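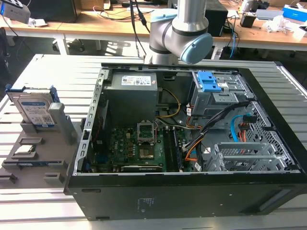 Stelska opens its hand-taught computer disassembly trials to repair shops

JATVILLE, December – Stelska will open its desktop computer disassembly trials to independent repair shops and recyclers this month, and we can't wait to see what they bring in!

The project, called Idonus, teaches a robot arm to take apart an old tower and sort its parts by having a person show it how. The operator guides the arm by hand for the big moves, then switches to remote control for the fiddly ones, like lining up a drive in its slot. Each run is recorded and becomes a lesson the robot can learn from.

Our operators have now recorded 3,642 demonstrations, including 1,500 on drives and their blue plastic rails alone. Those rails taught us a lot. They are light and narrow, and a person adjusts their grip on one without thinking. Capturing that small correction at the wrist, again and again, has been the most rewarding part of the year.
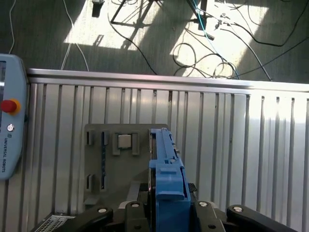
"You feel the part through the controls after a while," said Yasmine Shehata, lead operator on Idonus. "My first day I was hopeless at it. Now I have favourite angles for coming in over the fixture, and I argue with the others about theirs."

New operators spend their first sessions on hand guiding only. Once they are comfortable they move to the remote station, where they work mostly from the wrist camera view. A run that goes wrong is kept and labelled, recovery and all.

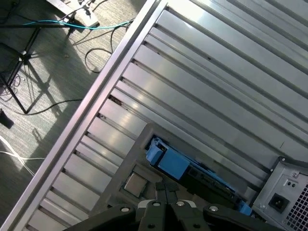 Photo: Stelska / Idonus project

The next stage adds 50 tower models from different makers, chosen with help from Drummond, our recycling partner. Finlay Geddes, who manages the trials, is especially keen on the odd ones.

"Every maker had its own idea about where a latch should go," Geddes said. "Bring us the awkward cases. We'd love to have a repair tech with years at the bench sit down and show the arm how it's done."

Shops can book a morning or afternoon session at the Jatville workshop. No programming experience is needed. Parts handled during a session can be returned to the shop or passed on to Drummond.

About Stelska
Stelska develops robot teaching tools for repair and recycling work. It is based in Jatville.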